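May 14, 2021

Interview study, returning parents in lab jobs – coding notes

Third pass through the transcripts done! 33 interviews, 305 coded passages, and the codebook has finally stopped growing. Gwilym and I coded the last four separately and then compared, and we only argued over one label ("asked permission" vs "informed manager"). Keeping both for now.

The part I'm most excited about is the handover stuff. We went in asking about childcare and hours, and people kept steering us back to what happened to their projects while they were on leave. 159 passages touch on it, more than half the total. Participant 12 came back to find her samples relabeled in someone else's system and spent her first month just working out what was what. Participant 20 had a written plan with Ovidiu's old group at Hesia and talks about it so warmly – I want that whole section read aloud at group meeting.

Fathers' interviews are shorter. Don't know yet if that's us or them. Miłosz thinks question 6 reads as if it's meant for mothers only, and looking at it again, he's right. Reword before the next round.

To do:
Send Waldemar the clean codebook (version 4, the one without the color columns)
Ask Radosław if the February pilot interviews can be folded in, consent wording was a bit different
Check participant 27's quote with her before it goes in the draft 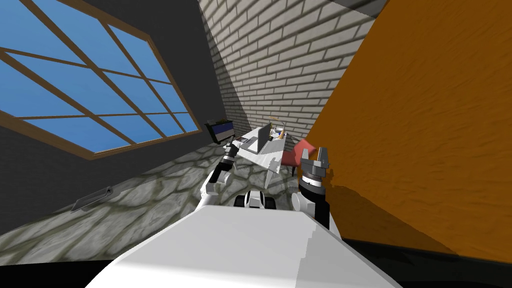
Also want to try splitting the handover code by length of leave. Short leaves seem to get no plan at all, people just "keep an eye on email," and I'd love to see whether that holds up across all the sites.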